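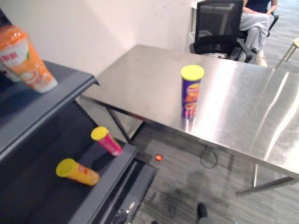
Home | Topics | Food | How Things Work | For Teachers

Why Do Some Chips Come in a Tube?

Most potato chips are sold in bags. They are thin slices of potato, fried until crisp, and every slice curls its own way. You could never pile them up neatly. They go into a bag with a lot of air, and the air helps keep them from breaking.

Chips in a tube are made differently. The factory starts with dried potato flakes and mixes them with water and other things, such as corn flour or rice flour. This makes a dough. The dough is rolled out into a very thin sheet, and a cutter stamps out ovals. The ovals are cooked on a curved mold, so they all bend the same way. When two things have the same shape and the same curve, one fits on top of the other. Bowls do this too. So do paper cups.

What is the tube made of?

Many tubes are made mainly of cardboard, wound around and glued. Inside there is often a thin shiny layer that keeps out air and damp. Chips that take in water from the air go soft, and we call them stale. Under the lid of a new tube there is usually a seal that you peel off. After that, the plastic lid has to do the job, so press it down all the way around.

Standing up or lying down?

A tube has two flat ends and one long curved side. Stand it on a flat end and it stays where you put it, unless you bump it. Lay it on its side and it can roll. A store shelf often has a raised edge at the front, called a lip. A tube that rolls forward will stop at the lip. A table with no lip won't stop it – the tube will roll off and land on the floor, and then you have crumbs.

Try it

You need an empty tube with its lid, a big book and a ruler.

1. Lay the book flat and stand the tube on it.
2. Lift one side of the book slowly. Measure how high it is when the tube slides or falls.
3. Put the book flat again and lay the tube on its side, with the long side facing the edge you will lift. Lift slowly.
4. Write down both numbers.

When Poonam Tyagi's class tried this in March, one group got 11 centimeters for the standing tube. The tube on its side rolled at less than 2.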